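In Praise of the Boring Plate

I have been making the same dinner for my friends for six years, and I want to make a case for it. It's beans, greens, a heel of bread, and whatever pickle is open. People come back for it. They come back so reliably that I've stopped worrying about what to cook and started thinking hard about everything else that happens at a table.

My argument is a simple one. We spend far too much energy on making dinner impressive and far too little on having people over at all. If the price of having friends in your kitchen twice a month is that they eat beans off plain dishes, pay it gladly!

I came to this slowly. When I first had an apartment with room for more than two chairs, I cooked the way magazines told me to. I made a braise that took 14 hours if you counted the night in the marinade. I owned ring molds. I remember standing at the stove with my back to four people I loved, whisking something that was about to split, and shouting "I'm listening!" over my shoulder while I wasn't listening at all. The sauce was very good. I have no idea what anyone said that night.

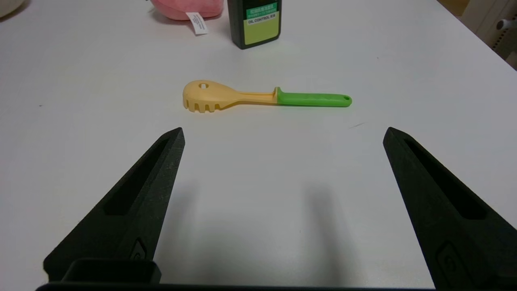

Then I met Vitória Pacheco, who lived upstairs and fed people constantly. She'd knock on my door at six with a wooden spoon in her hand and tell me there was soup. No warning, no theme, no flowers. Sometimes there were three of us and once there were 10, sitting on the stairs with bowls on our knees, and her neighbor from across the hall explaining how he proposed to his wife in a car wash. I've eaten in some lovely restaurants since then and I couldn't tell you a single story I heard in them.

What Vitória understood is that effort shows, and that guests feel it. When the host has clearly been cooking since dawn, everybody sits up straighter. You praise the food before you've tasted it. You feel you owe something back, at the same level, and so you put off inviting them because your oven is small and your chairs don't match. Two households who like each other can go a whole year this way, each one waiting to be ready. I've done it myself, with people who lived a ten-minute walk away.

A plain dinner lets everyone off. It says come again soon, and it says you could do this too — tonight, if you wanted, with what's in the cupboard.

I can hear the objection, and my friend Dilwyn Ellis makes it better than anyone. He loves to cook, properly loves it, and he thinks I'm describing a world without pie crust. Cooking something difficult for people is how he tells them they matter. When he spends a weekend on a terrine he's having a wonderful time, and who am I to take that away?

Fair enough! I have eaten that terrine and I would eat it again right now. But Dilwyn has people over in April for his birthday and then again around the holidays, and in between we text. I'd trade one of the terrines for a few nights of scrambled eggs in his kitchen with the radio on. I've told him so. He's considering it.
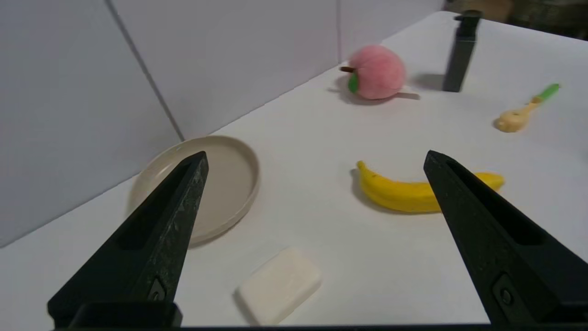 The same goes for the dishes and the candles and all the rest of it. I'm not against pretty things. I have a blue pitcher I'd run into a fire for. But a matched set of anything tends to live in a cabinet, and the more careful you are with it the less it comes out. The plates I like best are the ones I never think about. They stack, they chip, somebody's kid drops one and we sweep it up and keep talking about whatever we were talking about.

If you want to try this, pick one dish you can make while holding a conversation. It should stretch, so that one more person is good news. It should taste fine lukewarm, because somebody will be late. Make it until you don't need to look at the recipe, and then keep making it. Your friends won't get tired of it nearly as fast as you think. Mine have started asking for it by name, and the name is just "beans."

And invite people sooner than feels polite. Ask them in the morning for that same evening. Half of them will say no, which is fine, and the other half will turn up in their work shoes, hungry, so happy to be asked. Let them slice the bread badly. Let them wash up if they offer, and stand there with a dish towel while they do it, because that's when the good conversation usually starts.

I have a pot soaking as I write this. Vitória is in town until the weekend, and she's bringing the pickles.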